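Last updated: November
Print this item | E-mail this item

Bottle collection moves to the Alov Street entrance

The Jorkness bottle collection has a new home by the Alov Street door. Residents brought in 1,735 bottles last season.
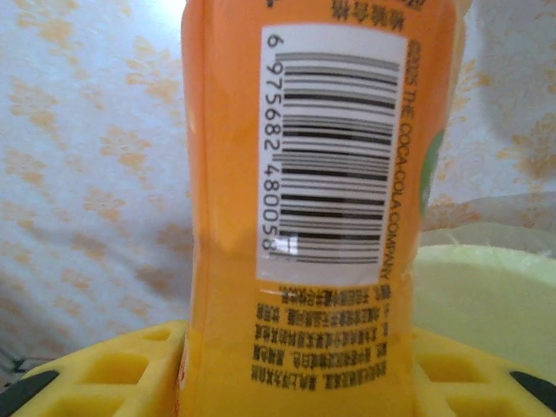 Labels can stay on this year. The sorting plant reads the barcode – the white panel on an orange soft drink bottle, for one – so please don't peel or cut it. Caps stay on too.
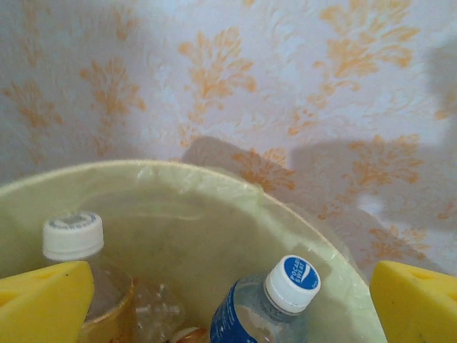 Bottles in the lined bin, two with caps on.

Liners are changed at 6 each evening. Tie off a full one and leave it for Corey Tipoki, who has 50 spares. 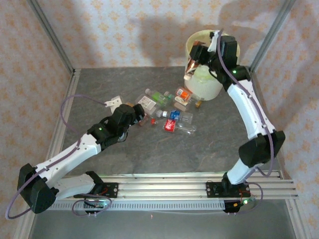
Related items
Rewi Hall heating hours
Bollo paper pickup: 3 new stops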